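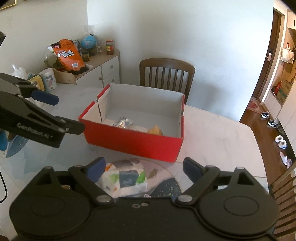
Who pays for the replacement finger pads during a rental?

The renter pays for pads that are torn or cut. Pads that have simply worn smooth are replaced by the supplier when the kit goes back, and there is no charge for those.

Unit 2 handout: Reading a kit offer
Course: Buying and Running Small Automation
Instructor: Aslak Lie

Last unit dealt with fixed arms. This unit deals with hand-held gripper kits, which a person carries and works by hand so that the handling can be recorded and used later to train a robot. You have the offer sheet from Kindier, a rental firm in Plimelside, and the competing sheet from Osei. Bring both to the session. We will mark them up together.

What the Kindier offer covers

The rental is for one pair of hand-held grippers, left and right, for a period of 10 working days. The price is 1,430 for the period, before tax. That includes the charger, a carrying case, a spare set of pads and two hours of phone support. It does not include shipping in either direction, storage for the recordings, or anyone to work the grippers.

The deposit is 3,000. It comes back after inspection. Read the inspection clause closely. It says the kit must be returned "in working order and complete," and the packing list at the back of the sheet is what "complete" is checked against. Small parts are on that list, including the cap screws.

What the Osei offer covers

Osei does not rent the grippers alone. They sell a service: their people come to your site, do the handling, and deliver the recordings. You supply the space and the goods. The sheet prices this per accepted recording, with a minimum order. The word "accepted" is defined in section 4, and the definition is short. A recording is accepted if both grippers stay in working range and the task is finished. It says nothing about how well the task was done.

The task used in this unit

We use one packing task for all comparisons: soft packaged goods on a table, going into an open cardboard box. It is a common job and a fair one for a review, because soft packs change shape when squeezed and a box wall gets in the way of the fingers. A kit that looks good with wooden blocks can do badly here.

Things to look at when you judge a kit on this task:

Opening width. The fingers have to open wider than the pack at its widest point, with some room to spare. Measure the pack lying flat and again pinched up from the middle.

Pad surface. Slick plastic film slides. Try a light grip first, then a firmer one, and write down which one held.

Reach into the box. The housing is much wider than the fingers. If the box is deep and narrow, the housing meets the rim before the pads meet the floor. Check this with your own boxes before you sign anything.

Two-hand work. Some jobs need one gripper to steady the box and the other to place the pack. Both hands should be able to work near the same corner without knocking.

Weight over time. Hold the gripper at table height for a full work period. Most complaints in last year's reports were about the wrist.

Cables. Ask whether any part of the kit has to stay plugged in during use, and how long the lead is.

The Flirkov add-on

Both firms offer Flirkov, a program that sorts recordings and flags the ones with dropped items. Kindier charges for it separately. Osei uses it in-house and passes on the results. In our trial it caught full drops well. It missed most slips where the pack was caught again before it landed. If slips matter for your product, plan on having a person check a share of the recordings.

Common mistakes in student reviews

Comparing the two totals directly. One is a rental and the other is a service. Add your own labor to the Kindier figure before you put them side by side.

Leaving out setup. The first morning goes to charging, fitting and practice. Count it as a rental day, as Kindier does.

Testing in an empty room only. Real tables have other things on and near them. Run the task once in a cleared space and once in an ordinary room.

Taking the support hours for granted. They run out quickly if two people call with the same problem. Name one person to make the calls.

Assignment

Write a two-page recommendation for a small packing business that wants recordings of its own goods. Choose Kindier, Osei or neither. State the full cost for the period and say what you would ask the supplier to change in the sheet. Attach your marked-up copies of both offers.

Drafts are due at 2 p.m. on the day of the next session. Late drafts are read but do not get written comments.

Reading for next time: the inspection clause in the Kindier sheet, and section 4 of the Osei sheet.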